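How I load a wire rack with plates that don't match

My plates are a right mixture, and for years I just leaned them any old how until one slid out. Then Nouhaila Gaber showed me her way on a Monday evening and I've stuck with it ever since!

1. Stack everything flat beside the rack first, patterns facing up.
2. Lift one plate at a time by the rim – never two, however tempting.
3. Start at one end of the rack and drop each plate upright into its own slot.

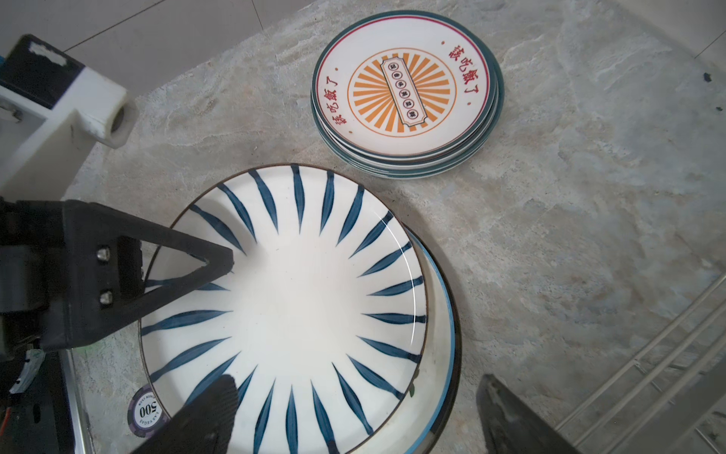
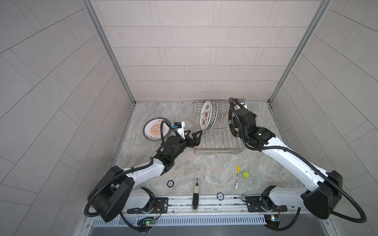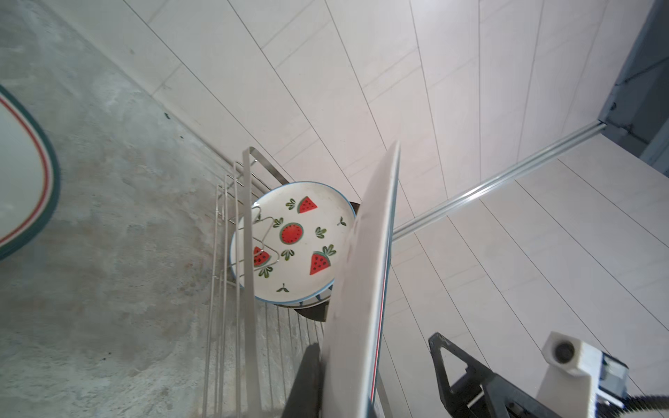
Patterned plates and the wire rack. The watermelon one is in the last picture.

4. Keep all the faces pointing the same way, so the rims don't knock together (mine chip if you so much as look at them).
5. Leave the spare slots at the far end for anything big or awkward.

My rack is a Skelora and it takes dinner plates up to 400 g without wobbling. If yours tips, try a folded tea towel under the feet – that was Fouad's idea, and it works on my worktop too. I do bowls separately, on the shelf by the window, and I'll write those up in April.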